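Small shop in Zoltville wins dispute over repair fee

A furniture and household shop in Zoltville does not have to pay back a repair fee to one of its customers, the town's consumer board has decided. The case has been followed with interest by other small shops, which often sell both new goods and repair work.

The customer bought a table from the shop Lidenik in July. After seven weeks one leg became loose, and she asked for a free repair. The shop answered that the table had stood next to a radiator, which the written care advice warns against, and asked 90 euros for the work. She paid, but sent a complaint to the board the same month.

In its decision the board writes that the care advice was clear and was given to the customer before she paid. It also writes that the shop should have explained the fee better, and that a phone call is not enough when the customer asks for an answer in writing.
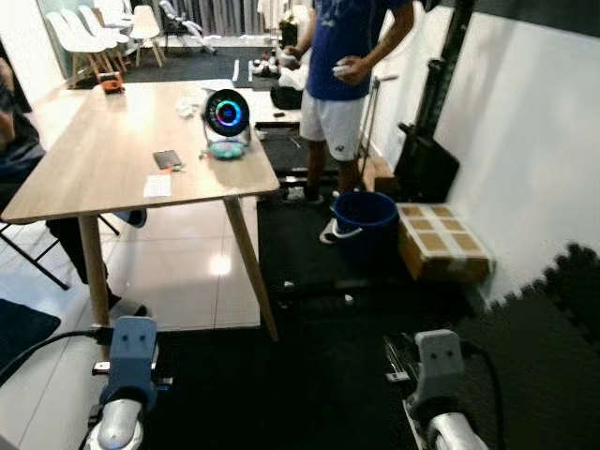
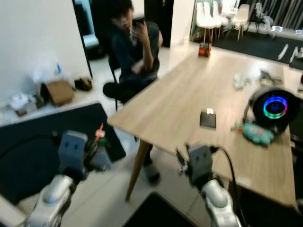

A wooden table with tapered legs.

Arvid Haugen, who runs Lidenik, is satisfied with the result but says that the case has taken too much time.

– We are a small shop, and I have used many evenings on these papers. Next time I will send the letter on the first day, he says.

The customer, who does not want to have her name in the news, says she accepts the decision. She still thinks that a table should manage one winter beside a radiator.

According to the consumer adviser Steinarsdóttir, complaints about furniture have become more common in the town. Her office received 35 of them last year, and most were about sofas and beds. She advises people to keep the receipt and to take photos as soon as they notice a fault – also when it looks small.

The decision can be appealed to the regional board in Nolitia until the end of next month. Lidenik has now put its care advice on a printed sheet that follows every table and chair.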